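January 7, 2026

Okay, so the great unsubscribing of the new year has begun, and I'm already tired. I sat down after breakfast with my coffee and told myself I'd cancel every single thing I don't use, starting with Gimness, which I joined in July because Shabnam was joining and we were going to go together before work (we went twice!). Then they make you call. I was on hold for 67 minutes, with the same pan flute song the whole time, and the guy who picked up was so nice that I almost kept the membership. I did not. I was strong.

After that I got sort of drunk on power and went through my email. There were 437 unread messages from the Walura shoe people alone, and I bought one pair of sandals from them, once, for Dede's wedding. Gone! All of it gone. I felt like I'd cleaned a whole garage.

Lunch was the end of the lentil soup, which has gotten better every day and is now basically a paste. I ate it on toast. Called Mom, who wants to know if I'm coming up for her birthday and whether Elie is "still on the night shift, poor thing." He is, and yes, Mom, I am coming.

Walked to the library in the cold to return the two mysteries and came home with four more. The one I started has a vicar in it and I already don't trust him. Kiprono was at the bus stop and we talked for ages about his knee, and then about whether the bakery is really closing. He thinks it is. I'm going to be so sad about those cardamom buns. 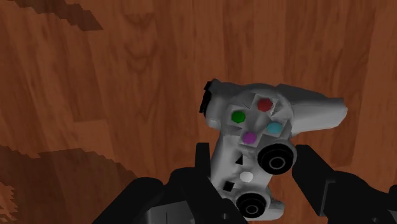 White controller, wood grain behind it.

Brian texted tonight to see if I wanted to play something online and I said maybe tomorrow, because I had the vicar waiting. I got through 11 chapters in the bath and the water went stone cold. Still don't trust him.

Tomorrow: post office, lightbulbs, call the dentist back. And something for dinner that isn't lentils.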